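Kinoshita renewed for second season, cast is back

The small-town drama Kinoshita is getting a second season, streaming service Bevow said Tuesday. Eight new episodes, two more than last time. No air date yet.

Shinji Kudo and Sachiko Minami both return as the brother and sister running the family ferry. Naveen Bansal, who played the doctor, is signed for at least the first half. No word on Natsumi Tanabe – her character was last seen getting on a train in the finale, and fans have been arguing about it ever since. A petition to bring her back had 1,878 names by Tuesday night.

Showrunner Kanako Takagi said the writers room has been open for a month and four scripts are finished. "We pick up the morning after. Same dock, same fight," she said.

Filming starts in April. The production is looking for 438 extras for the festival episode, and more then 1,000 people have allready applied. Sign-up closes Friday at noon, locals get first pick.

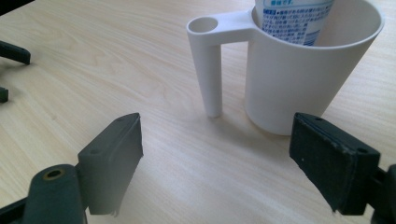

White plastic cup on a wooden table.

Season one stays up on Bevow through the spring. The soundtrack is out on vinyl next month too – 4,000 copies, one per customer.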